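Tidying a Table Is Still a Hard Problem

Opinion, 13th January

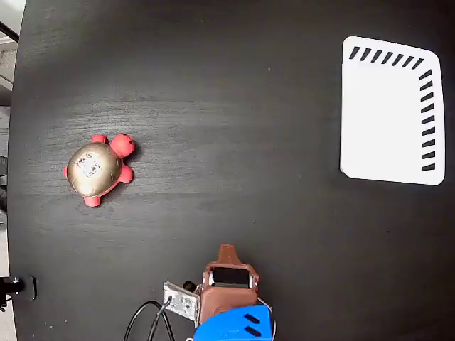

Clearing a table is the chore I use to judge claims about household robots. Folding laundry gets more attention and stacking a dishwasher gets more sympathy, but clearing a table has the virtue of being badly specified. Some things on it are rubbish, some belong in another room, and some are meant to stay where they are. A child of six can do it, with complaints. I have spent most of the past year trying to get a single arm to do a reduced version of it: pick up a toy, put it down in a nominated place, go back for the next one.

My position is that machines can't do household chores yet in the sense a buyer would mean by the word "do". They can perform many of the motions. They can perform some of them very well, and a few of them better than I would have predicted two years ago. The gap between performing the motion and owning the chore is where nearly all the remaining engineering sits, and it is the part most poorly covered in public discussion.

Start with the object. A toy turtle with a domed metallic shell and a rubbery red body is a good test piece for the reason that it was never designed to be one. The shell is shiny, so its apparent colour changes with the angle of the light. The body is a different material with different friction. The head, legs and tail stick out past the shell, and whether they are part of the graspable shape depends on which way the fingers come in. Close on the dome from the sides and the normal forces have a component that pushes the fingers up and off. Close on a leg and you may have a hold on the toy, but you don't have a hold you would want to move quickly. A person solves this without noticing there was anything to solve. A two-finger gripper under a learned policy solves it most of the time, and the word "most" is what this essay is about.

Our last full run was 900 attempts at single-object pick and place, across a mixed set of toys and kitchen items. The policy completed 76 per cent of them without a person stepping in. I am reasonably proud of that figure and I also think it is useless to a householder. Consider what it means over an ordinary evening. If a lounge room has a dozen things lying about, a machine with that success rate will leave you, on average, with three that it dropped, pushed under something or gave up on. You then have to find them. Finding them costs more effort than picking up the original dozen would have, as the original dozen were at least where you last saw them.

The usual reply is that the rate will rise. It will. It has risen in every quarter I have measured it. The rate on a fixed set of objects on a fixed table is the easiest number in the field to improve, however, and it is the one everybody publishes, my own group included. Change the table and it drops. A dark, slightly glossy surface is unkind to a depth camera and no better for a colour camera set to automatic exposure. Put a white card on it and the exposure shifts to suit the card. We moved one policy from a pale bench to a dark one in July with no other intended change and lost more performance in an afternoon than we had gained in the preceding month. We got it back by collecting more demonstrations on the dark surface. That is a valid fix, and it is also an admission about what the policy had learned.

Emil Schnyder, who ran automation at the Demchenko packaging plant for many years before he retired, has no patience with any of this. His view, which he has put to me more than once by email, is that the household people have chosen the wrong problem and that the shop floor solved manipulation decades ago by refusing to let the problem vary. The carton arrives at the same place, in the same pose, at the same interval. If it doesn't, a sensor trips and the line stops. The robot isn't clever, and Demchenko's accountants never asked it to be. He told me the cell he was fondest of had 42 fixtures in it and only one arm, and that the fixtures did the work.

I agree with him on the history and disagree on the conclusion. Fixturing is an excellent answer when you own the environment and intend to make the same thing for five years. It stops paying when batches get short. The small manufacturers I talk to, the ones with a dozen staff and a new product mix every few weeks, can't justify a custom fixture for a run that ends before the fixture has been paid off. Their chores look a good deal like household chores: empty the tote, sort the odd parts, put the finished ones facing the same way in a tray. Plorkalero, which makes fittings for boats, asked us to look at a station of exactly that kind. The parts were shiny, curved and arrived in a heap. It was the turtle problem with a purchase order attached.

We didn't get the job, and we shouldn't have. Their requirement was a part every nine seconds with a person visiting once an hour. Our cycle time was acceptable on a good pick. The trouble was in the tail. A failed grasp followed by a retry doubles the cycle, and a failed retry followed by a dropped part needs a person immediately, whatever the visiting schedule says. Average cycle time conceals this completely. I would like to see every paper and brochure in this area report mean time between interventions, in minutes, with the definition of an intervention printed beside it. Vastari is the only supplier whose sales people have ever given me that number unprompted, and it was a modest number, and I thought better of them for it.

There is a second cost that gets left out, which is setup. A single arm on a table needs to be clamped to something that doesn't flex. The cables need enough slack for the full range of motion and not so much that they drag across the work. The cameras have to stay where they were calibrated, and a camera that has been bumped by two millimetres doesn't announce the fact. Nattawut Srithong, who does our calibration, keeps a log of faults and their causes. By his reckoning, mechanical and cabling faults took more hours from us last year than every software fault put together. I wouldn't have guessed it, and I had read the log entries as they came in. A household has no Nattawut. Whatever the machine is, it has to survive being knocked by a vacuum cleaner and carry on without a specialist.

Then there is the matter of knowing when the job is finished. Our test tasks end when the object is inside a marked area. It's a good criterion for a bench and a poor one for a kitchen. The table is clear when the person who owns it thinks it is clear, and that person may want the newspaper left and the fruit bowl left and the receipt kept though it looks like rubbish. None of this is a grasping problem. Language models have made it easier to express such wishes to a machine, and that is real progress. They haven't made it easier for the machine to find out the wishes you didn't express. I regard this as the harder half of the chore, and it receives a small fraction of the effort.

I should be fair about what has improved. Learning from demonstration works. Our present policy was trained on 3,628 demonstrations, each of them a person driving the arm through the task by hand or by controller, and it will recover from errors that no one on the team wrote a recovery for. It will reopen the fingers and come in again from a different side. It will nudge an object to a better orientation before closing, which we never labelled as a step. Ten years ago I'd have needed a separate planner and a great deal of luck to get either behaviour. The hardware has become cheap enough that small labs can have several arms and afford to break one. These are substantial changes and I don't want to be read as saying otherwise.

What I object to is the jump from there to a shipping date. Gorkon announced one last year for a general home machine, and the demonstration that accompanied it was a single uncut sequence of a tidy kitchen becoming slightly tidier. I watched it with interest. I had no means of telling how many sequences were recorded, whether the objects had been seen in training, or what the machine would have done with a wet glass. A demonstration proves that a thing is possible once. A product has to be boring several thousand times in a row, in a house the engineers have never visited.

If I were spending someone else's money, I would put it into narrow machines on short-run shop floors before general ones in homes. The shop floor has a person nearby who is paid to help. It has level benches, controlled lighting if you ask for it, and a manager who can tell you to the cent what an intervention costs. It would give the field the long, dull hours of unattended operation that it lacks, and it would produce intervention figures that can't be edited into a video. The home can follow when a machine has gone a full shift on somebody's heap of shiny parts with the operator at the other end of the building.

In the meantime we are rerunning the dark-table trials with fixed exposure and new fingertips. I'll publish the intervention times along with the success rate, including the bad days.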